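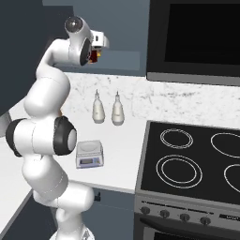
4.2 Can it put the groceries away yet?

Sort of! I went into the Hasari kitchen trials hoping for a clean yes, and what I got was 1,030 simulated episodes and a lot of opinions about cans. Raelene Waaka (who built most of the Prunstead task list) kept telling me that picking things up would be the easy part, and she was right: the policy completed 611 of them, and most of the failures came at the release. It lets go too early, or it parks the thing half over the counter edge and calls the job finished.

Cans are my favorite case. They're round, they roll if you tip them, and from the wrist view the lid hides nearly everything below it (Figure 3).

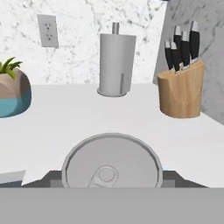
Figure 3. Wrist view in the simulated kitchen, with a pull-tab can between the gripper fingers.

We reran 154 of the failed episodes with a slower release, and I still wouldn't trust the thing with a jar of anything sticky. Would I let it unload a bag of canned soup while I stood there watching? Yes, and I'd enjoy it! The Wihongi shelf tasks are a different story, and I get to those in Section 4.3.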